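2023-11-25, bench notes, equipment money

Right, I've put this off since September and Jarmila Krajčí wants a number from me before she does the big spreadsheet, so I'm going to think out loud in the notebook and tidy it up for her later. Anyone reading over my shoulder, please scribble in the margins if I've got something wrong!

What we're asking for, in order of how much I'd sulk if we didn't get it: spare fingertips, a second wrist camera, a proper set of surfaces to work on, and (dream on) a second arm. The arm is going on the list even though I know what she'll say. She said it last time.

Fingertips first. We get through them faster than the budget line assumes, and the line was written when we were mostly picking up soft stuff. The ridged pads are the bit that goes. Seltolska sell them in packs of 8 and want 364 a pack, which made me wince, but they do fit and I've never had to file one down. Mirnbridge are cheaper on paper. Then you find the adaptor plate is separate, and the screws for the adaptor plate are separate, and by the time I'd added it up on the back of an envelope there was hardly anything in it. I'd say two packs from Seltolska and be done. If we split a third pack with Nondanau we might get the carriage free, must ask.

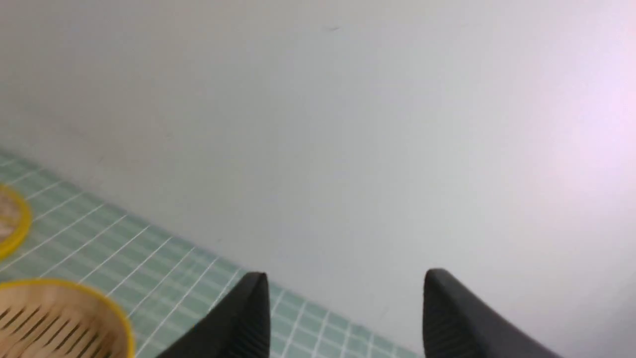 Second camera next. I want one mainly as a spare, I'll admit that. If the one on the wrist dies we lose the whole session and then everyone has to be rebooked, and the rebooking is worse than the camera bill. Degefa quoted for the same model we've got, same lens, same lead. I did look at the wider lens and I'm still tempted, but mixing lenses halfway through a set of recordings would be a pain for whoever has to sort them out afterwards (me). Same model, then. Also two spare leads. Also cable clips, the small ones, which I'll just buy out of petty cash before we run out again.

Surfaces. This one needs a bit of arguing for, I think, because it sounds like shopping. We've got decent practice now on matt things and baskets and the like. Shiny white porcelain is another matter. It picks up every window going, and the reflections slide about as the wrist moves, so I'd like a few glossy pieces of our own that we can set up properly and leave set up. A basin, a couple of glazed dishes, some offcuts of tile. Second-hand is fine, chips and all! I've pencilled in 4 pieces and a board to fix them to. A roll of blackout cloth as well, so we can do the same job with the daylight and without it and see how much difference there is.

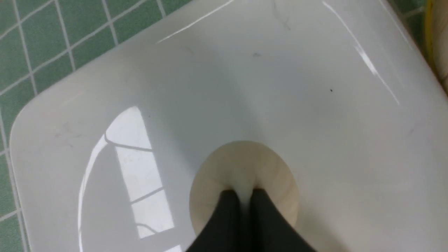 Fingers down in the drain opening, window reflected on the left of the porcelain.

Depth is my other worry with this sort of job. Going down into a hole the tips are close together and there isn't much room to be wrong in, and I'd sooner wear out a cheap tip than crack a bowl. So, question for whoever did the last Mirnbridge order: do they still do the softer tips? I had a sheet on them somewhere and it's vanished. If they do, I'd like one pair to try before we commit to anything. If they only come in a full pack, forget it, we'll carry on as we are.

The arm. I know, I know. All I'm asking for this round is permission to get a quote and maybe a loan for a month. I'd guess that the bench work alone (moving the power, a second stop button, bolting it down) comes to more than 1000 before the thing has even been unpacked, and that ought to go in the sums from the start. We forgot it with the first one and I spent ages begging for sockets.

To do before I send this up:
ring Seltolska about carriage, and how long the quote stands
ask Degefa if the price includes the lead or not
measure the bench again, I don't trust my old sketch
find that sheet on the soft tips
ask Jarmila which heading the porcelain goes under, consumables or fittings

Leaving the totals blank until I've rung round.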